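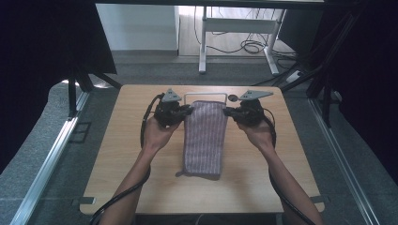 Home | Meetings | Minutes | Contact

June, posted by the Histlow office

Kirkura hand-held gripper kit: review meeting, 2 pm

1. Trial. Cloth folding continues with a gripper in each hand. Target stays at 300 folds. Cable length was raised again; Chamoun to quote for a longer pair.

2. Cost. Drurari offers hire at 90 pounds a week, training extra. Agreed to ask for a price without training.

3. Grip comfort. Sessions limited to 35 minutes. Left grip to be checked for play.

4. Next meeting in July, same room.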